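Jovar Adds Orange Kneeling and Potting Board to Floller Garden Range

ULTLEY, Sunday, February 25, 2024. Jovar today announced an addition to its Floller line of hand gardening products. The Floller Board is a rectangular wooden board with rounded corners, finished in orange, for use as a kneeling surface on beds and as a work surface for potting on patios and hard floors. It will ship to garden centers and hardware stores in April.

The board is sold singly and in sets of 2. Each board carries two small holes near the corners of one long edge, for hanging on wall hooks or for a carrying cord. The cord is supplied separately. The wood grain is left visible under the color coat, which is applied after the corners are rounded and the edges sanded. The coating is intended for outdoor use during the growing season. Jovar recommends indoor storage during periods of frost.

Floller products are designed at the company's Ultley workshop. The board was developed in response to requests from allotment growers and school garden programs for a flat surface that spreads body weight on dug soil and can be wiped down between tasks. Earlier Floller kneeling products used a molded pad with a fabric cover. Retailers reported that the covers were returned more often than any other part in the range, and the pad was withdrawn at the end of last season.

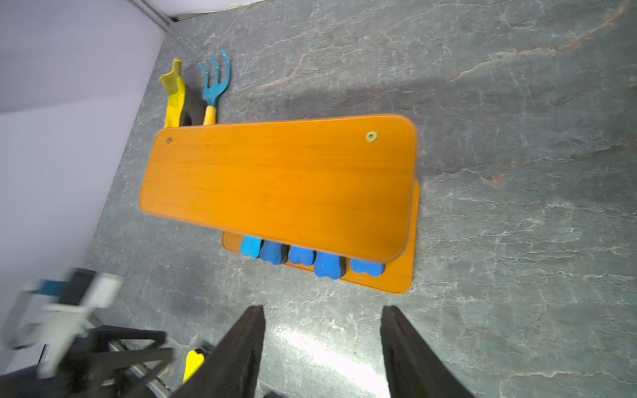 Color was selected for visibility against soil, paving and foliage. Three finishes were tested before orange was adopted as the only production color. Replacement boards will be available individually, in the same finish, so that sets can be completed without buying a second pair.

During trials, boards were placed with 60 growers at the Grīnberga community garden site for one full season. Participants used them for sowing, transplanting, hand weeding and edging work, and completed a short form after each session. A total of 672 forms were returned. The most frequent request concerned the corners, which were square on the trial boards and caught on netting and sleeves. All production boards have rounded corners as a result. A second change moved the holes closer to the edge so that the board hangs flatter against a shed wall.

The first production run consists of 1,110 boards. Orders from existing Floller stockists will be filled first, in the order received. New accounts will be served from the second run, which is scheduled to begin once the first has been dispatched.

Care instructions are printed on the carton sleeve. Loose soil should be brushed off before the surface is wiped with a damp cloth. Solvent cleaners and pressure washers should not be used. Boards should be dried on both faces before stacking and should not be left face down on wet ground overnight. Small scratches in the finish can be sealed with clear exterior varnish.

The board is not intended as a step, ramp or load-bearing platform.

About Jovar
Jovar manufactures hand gardening products and shed storage for home growers, schools and community gardens. The Floller range is sold through independent garden centers and hardware stores.

Trade and press inquiries
Jovar Press Office, Ultley
Product sheets and price lists are available to stockists on request.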